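Gundetti Room Checks: Gallery and House Rules

Home Robots / Sim Rooms / Gallery

Quick page, will tidy when there's time. Rules we use for building and signing off rendered rooms before a home robot gets driven around in them. Amier is the room library, Khunthong is the runner that plays the tasks, Wastov is the checker. If you only build rooms you can skip the Khunthong parts. If you only run tasks, please don't skip the room parts, that's where most of the bad results come from.

Rules are short on purpose. Longer wording lives in the handbook. Where the two disagree the handbook wins, tell us and we'll fix this page.

Before you start

Pull a fresh copy of the Amier room. Not the one on your desktop from last month.
Write down the room version, the robot profile and the task list. All in the run sheet, top lines, before anything moves.
Units are meters. Everywhere. We still get rooms in with a door the height of a dog.
One person builds, a different person signs. No swaps halfway.

Floors and levels

Biggest source of trouble, so it goes first.

Every change in floor height gets marked in the room file, even the small ones you think the wheels will take. Mark the edge, mark which side is up. Color change alone doesn't count as a mark, and a color change with no height change has to be noted too (robot has been known to stop dead at a rug that was only a texture).

Straight steps: mark the whole length, wall to wall. If an edge runs off behind furniture, mark it behind the furniture as well. Furniture gets moved, edge doesn't.

Wood on wood is the hard case. Dark planks meeting slightly lighter planks, raised by a bit, straight line between them. Easy to read if you're sitting at a screen with coffee, not so easy from a low sensor. Rooms like this get the slow speed limit on both levels until the step has been tested going up and coming down.

Soft stuff on the floor or held low counts as an obstacle until somebody has labeled it otherwise. No "it'll squash". Cloth, paper, bags, cushions, all of it.

Low view, mixed room. Dark plank floor in front, raised reddish-brown floor behind it, folding chair on the left with its legs splayed out. Something yellow and crumpled poking up at the bottom: label it before the run. Laptop and small white bottle on the table at the back, so the table is no-touch for navigation tasks.

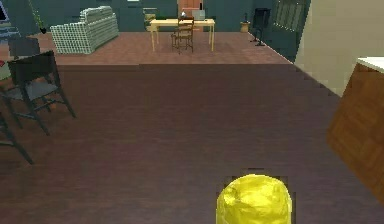 Chairs and thin legs

Chairs get their own section becuase they get their own bug list.

Collision shape follows the legs. No boxes around the whole chair, no boxes around just the seat. A box around the chair makes the robot refuse gaps it could take. A box around the seat makes it drive through the legs and report a clean pass, which is worse.

Folding chairs: legs at the angle you see. If the chair folds in the room file, lock it open for navigation tasks and say so in the sheet.

Chairs tucked in at a table: test with the chair in, then with it pulled out. Same start point.

Chairs half hidden by a wall or another chair: stay in. Don't delete things for being awkward.

Tall thin stands, lamps, speakers: full height collision, base included. Give them a tip limit. If the arm so much as brushes one above the tip limit the run is marked as contact, no arguing over whether it "would have" fallen.

Tables and what's on them

Anything loose on a table has weight. Bottles, phones, pens, the lot. A weightless bottle is a bottle glued to the air and Wastov will flag it.

Electronics are no-touch unless the task names them. Laptop open means laptop stays open. If the lid angle changed between start and end, that's a contact.

Small dark items nobody can name: label as "small item, unknown", leave on the table, don't guess. Guessed labels end up in the task list and then somebody writes "bring me the stapler" and there's no stapler.

Glossy surfaces: one pass with reflections on, one with them off. Put both in the sheet. If the results differ by a lot, don't average them. Report both.

Doors and windows

Every door is marked: opens, doesn't open, or painted on. Painted-on doors are fine, we have plenty, but they need the mark.

A door with a table in front is still a door. Mark as blocked. Don't route through it and don't remove it from the map.

Windows get treated as wall for driving and as window for vision. Slats and blinds are left the way they came.

Plants, cords, hanging things

Hanging vines and cords count from the lowest point, not from the pot or the hook. Check the lowest point against the tallest thing on your robot profile, including a raised arm.

Moving leaves: off for sign-off runs, on for everything else.

Clearances

Minimum gap for the standard profile is 60 cm between hard edges. Measure at floor level and again at seat height. Use the smaller of the two.

Tighter gap than that, robot can look but can't enter. If it enters anyway and comes out fine it still goes down as a fail. People push back on this one every time. Rule stays.

Gaps beside a step are measured from the step edge and not from the wall past it. Robot with a wheel hanging over an edge isn't using the gap.

Camera height and view

Run from the robot's real camera height. Floating the view up to see better is ok for building, never for sign-off.

Big near objects at the edge of the view (cabinet corners, walls close on one side) have to stay in. Cropping them makes the room look roomy and the turn look easy.

Don't move the start pose to get a nicer gallery picture. Save a second view if you want one.

Lighting: default preset for sign-off. Bright screens stay on if they came on. Dark walls plus dark furniture, do an extra check of the depth output by eye, teal and dark gray get mushed together more than you'd expect.

Running in Khunthong

Each task is run 3 times from the same start, no edits in between. Touch anything in the room and the count goes back to zero.

Stop rules:
Contact with a person model, stop. Run is void and gets written up.
Contact with anything marked no-touch, stop.
Wheel over an unmarked edge, stop, and send the room back to the builder.
Robot sits still and the planner gives no plan: let the timer run out, dont nudge it.

Keep the logs from the bad runs. Keep the logs from the boring runs as well.

Speed limits are set in the room file, not in the task. If you find a speed limit in a task file take it out and post a note in the channel.

Seeds: written down. "Random" isn't a seed.

Sign-off in Wastov

Wastov checks scale, collision shapes, weights, floor edges and labels. It does not check whether the room makes sense. That's on the signer. Walk the room at camera height, slowly, and look for:

things floating
things sunk in the floor
labels that don't match what you're looking at
two objects in the same spot
doors with no mark
steps with half a mark

A room needs 2 signatures before it goes in the shared set, builder's doesn't count. Warnings can be signed past with a written note. Errors can't.

Anything signed gets locked. Want to change a locked room, copy it, new version number, start over. Yes even for a typo in a label. Sorry.

What a sim pass lets you say

Allowed: "passed in this room, this version, this profile."
Not allowed: "safe for homes." Not in slides, not in emails, not in the product text.

A sim pass gets a robot onto the list for floor testing with a spotter and a stop button. It doesn't replace any part of the floor test. Test lead decides on the day, and can say no with a full set of passes on the table.

If the real floor and the rendered floor disagree, write it down against the room, not just against the robot. Step heights especially, also how slippery the wood is set.

Gallery rules

Since people keep asking.

One view per room is enough, from camera height, default light.
Caption says what level the floor is at, what's no-touch, what still needs a label. Line or two.
Say nothing in the caption about how the run went, results go in the sheet where the numbers are.
No retouching. No arrows painted on the file itself, use the overlay.
Rendered rooms and real rooms don't share a page.

Open items

Step marks: do we need a separate mark for edges the robot can only see from the low side? Leaning yes.
Soft objects: label list is too short. Cloth, paper, bag, cushion and then everything else is "other".
Wastov warning for glass counters fires on white counters also. Known, being looked at, sign past it with a note for now.
Khunthong drops the last line of the log if you close the window early. Wait 3 seconds after the end message. Bad fix but it works.
Chair legs at low render quality vanish at distance. Use medium or up for sign-off.

Updated July. Old version of this page is in the archive folder, please stop linking to it.

Back to Sim Rooms
Handbook
Run sheet template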